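# Bowls, hands and a lot of patience: the stacking bench at Iltwood
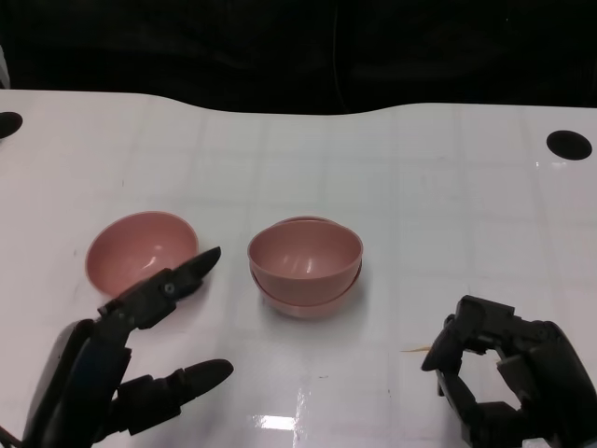
*Three pink bowls on the practice table. Two are nested, one to go.*

I've been going over to Iltwood on and off to take pictures of the new bench and the people working beside it, and I've come home with far more than I can put on one page. Iltwood packs and ships tableware for small restaurants, mostly bowls, and until this year every one of them was nested by hand. If you've never nested bowls for a living, try it for ten minutes with a timer going! Your wrists will let you know.

The crew now has a two-handed robot from Rovlow learning the same job, and Cosmin Stoica runs the bench. He packed bowls for years before he moved over, so he knows what a good stack feels like when it drops into place, and that turns out to be most of what the robot has to be taught.

## More from the bench

The hands are black, with fingers built from short jointed segments, and the left one has a finger stretched out over the lone bowl. I love how much of this job happens at the fingertips. Packers do it without thinking: thumb low, fingers over the rim, a small turn of the wrist, down.

The single bowl is tipped with its opening facing us, while the top bowl of the pair sits upright. Tipped bowls are the ones Cosmin keeps coming back to. Flat and upright is easy, he told me, but out of a carton they land any way they please.

There are scuffs and smudges on the white tabletop, more of them near the bowl on its own. I like a work surface that looks like one. The pale grid lines run right across to the back, and there's a round black hole on either side.

## What it's like for the crew

A regular order here is 475 bowls, and the big one that goes out to Boonchu every October is 2180. That used to mean two weeks of sore hands and swapping places all afternoon. This fall the plan is for the bench to take the plain nesting and for the packers to take everything that needs an eye: checking glaze, matching shades, wrapping the odd sizes.

Not everybody was thrilled, and I don't want to skip over that. A few of the packers worried about their hours, and they said so at the first meeting. What they got was a promise in writing that nobody's shift would be cut through the end of the season, plus paid time to learn the bench for anyone who wanted it. More people signed up than there were places, so they're taking turns.

The target is 80 stacks in a row with no help. When I last asked, they were short of it, and Cosmin was pretty cheerful about that (he has the best run chalked up by the door and changes it himself). After that it's 200, and then a move to the Drumari line, where the bowls are heavier and the rims are thicker, so a good part of the learning starts over.

My favorite thing is how the packers talk to each other about grip now. They've always been good at this, but it was the kind of good you never put into words. Then somebody has to explain to Cosmin why she takes a bowl from the far side, and three others lean in with their own way of doing it, and the whole table gets going. I could have stayed all day.

More pictures once the Boonchu order is out the door.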